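Notes on Regional Trade

Customs Delays and the Small Exporter
11th October
Print this post | E-mail this post
3 comments | 14 shares

The revised border procedures between Suvton and Doucet have been in effect since February, and their consequences for small exporters can now be assessed with some confidence. Large shippers have adjusted. Smaller firms, many of which send fewer than 300 consignments a year, continue to bear a disproportionate cost.

The principal difficulty is the fixed inspection fee of $129 per consignment. A fee of this kind is negligible on a full container. On a mixed pallet valued at $600, it removes most of the margin before freight has been paid.

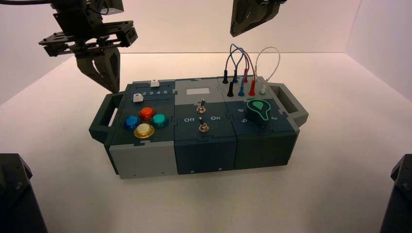
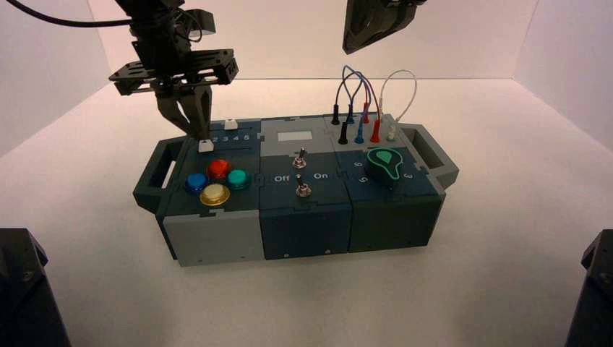
Exporters in Darketstead have responded by combining their shipments. The practice lowers the fee paid by each firm, but it also means that one incomplete certificate of origin can detain the goods of every participant. Almost 200 consignments were held for this reason in the first half of the year.

Pridero, a freight broker operating on both sides of the border, has proposed that the fee be charged in proportion to declared value. I support the proposal, with one reservation. A proportional fee would encourage undervaluation unless the penalties for false declaration were raised at the same time.

The authorities in Doucet have indicated that they will review the schedule before the next budget. Firms wishing to submit evidence should include their inspection receipts and a record of days lost at the border.

Related posts
Reading a Certificate of Origin
Doucet Port Charges: A Second Look
Why Freight Rates Fell in Suvton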